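Household Handling Examples: Cushions and Soft Furnishings

The Vurkell programme gathers examples of everyday handling tasks, recorded from the wearer's point of view, for use in training a learning system. The gallery on this page comes from the part of the programme concerned with soft furnishings. Select a picture to view it at full size.
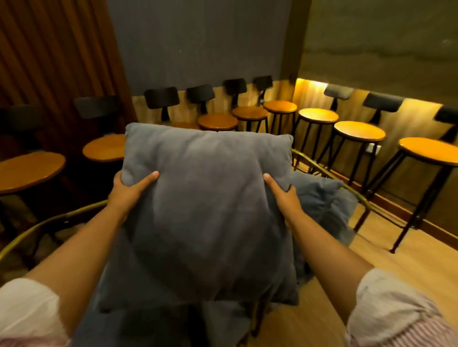
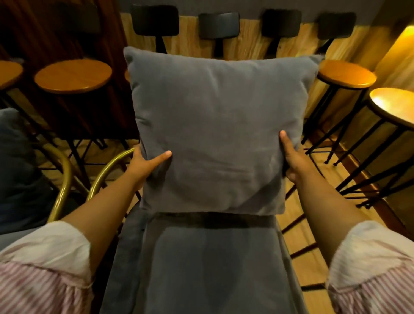 Grey cushions held upright in both hands, with bar stools along the wall behind.

Text: Ásdís Hviid, Collections Office, Bakbridge
Published 2020-02-11

Print this page | E-mail this page

About the recordings

The soft furnishings set is the third to be released under the Vurkell programme, after tableware and folded linen. It contains 3020 recordings made in furnished rooms of the kind in which the system will later be expected to work. Cafés, waiting areas, small hotels and private sitting rooms are all represented. The rooms are used with the furniture they normally have. Stools stay where they stand, curtains are left as the staff leave them and the ordinary lighting is kept on.

Each recording follows one person through one task from the first reach to the final release. The view is taken from head height, so that the hands and the object appear much as they do to the person doing the work. Those taking part receive a short written instruction, such as "place the cushion against the back of the chair", and are otherwise free to complete it in their own way. Sirkka Nieminen, who leads the collection, has asked that participants not be corrected on matters of grip or speed. The programme wishes to have the habits of many people, including those who are left-handed and those who seldom handle furniture at all.

Why cushions

Rigid objects were collected first. A cup keeps its shape when it is lifted, and a system which has learned where its edges are can rely on them until it is put down again. A cushion offers no such assurance. The fabric folds under the thumbs, the corners shift, and the side facing the hands may look quite different from one moment to the next. Both pictures in the gallery show creases in the cover where the cushion is being squeezed. Small changes of this sort are what the set was planned to record.

Cushions also hide a good deal. Held upright in front of the body, a large one covers much of what lies behind it -- in the second picture, most of the counter front -- and the system must learn to keep account of what it can no longer see. Our colleagues at Damgaard, who prepare the recordings for training, regard this as the more difficult of the two problems. Their early models would lose track of a chair as soon as a cushion passed in front of it.

A further matter is colour. In the second picture the cushion and the backrest it rests on are of the same muted grey, and the boundary between them is slight. The first picture presents a similar difficulty, with one grey cushion held on top of a stack of others. Sets of matching furniture were sought out on purpose when rooms were being chosen.

Tasks in the set

The soft furnishings set is divided into four groups of tasks:

Lifting a cushion from a pile and returning it
Placing a cushion on a seat or against a backrest
Turning a cushion over, or from one edge to another
Moving several cushions between two pieces of furniture

The second group is the largest, with 1033 recordings. The fourth remains small and will be extended in August, when further rooms become available at Vokville.

Checking and labelling

Every recording is watched in full by two members of staff before it is accepted. They mark the moment at which each hand makes contact, the moment at which it lets go, and any change of grip in between. Where the two disagree, the recording is passed to Poul Hafþórsson, whose decision is final. At the time of writing 2121 recordings in the set have been checked, and 70 have been withdrawn. Most of the withdrawals concern tasks which were begun before the recording had started -- a fault in our own procedure, which has since been changed.

Written descriptions are added at a later stage. These are kept in plain language. Annotators are asked to name the object, the hand or hands used, and the surface involved, and to leave out any remark on whether the task was done well. The guidance for annotators was revised last year by Brynhildur Bergmann and is now in its second edition. It advises, among other things, that "cushion" be used throughout in preference to "pillow", except where the object is found on a bed.

Privacy and consent

All participants sign a consent form before the first recording and may withdraw at any time up to the release of the set. Faces are not recorded by intention. Where a face does appear, in a mirror or a window for instance, the recording is removed. Hands, forearms and sleeves are kept. Participants are not asked to wear a uniform or to remove rings and watches.

Owners of rooms are given the opportunity to review the recordings made on their premises and may ask that particular items be left out.

Access

Research groups may apply for the checked part of the set by writing to Leif Bisgaard at the Collections Office. Applications should state the purpose of the work, the names of those who will have access and the length of time for which the recordings will be held. Replies are normally sent within one month. The pictures in this gallery may be reproduced in teaching material without application, provided that the Vurkell programme is named as the source.

Print this page | E-mail this page

Related items

Tableware: gallery and notes on the first set
Folded linen: gallery and notes on the second set
Guidance for annotators, second edition
Offering a room for recording: information for owners
Vokville: rooms available from August

This site uses cookies to remember your settings and to count visits. By continuing to use the site you accept their use. Read our cookie policy.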